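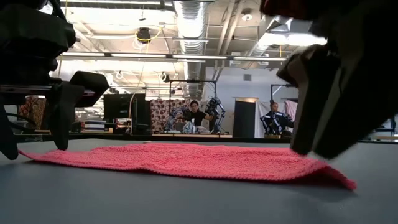 Barura Names Rin Nomura to Lead Manager Coaching

DRORNHAM, 5 October 2020 - Leadership training firm Barura has hired Rin Nomura as director of manager coaching. She replaces Kevin Chávez, who left in September after six years.

Nomura will run Josier, a course for first-time supervisors that covers feedback, staff reviews and how to admit a mistake to a team. The next group starts with two coaches and meets online for five weeks.

"New managers get promoted and then get very little help," Nomura said. "I want them to have someone to call."

Registration is open through the Barura office.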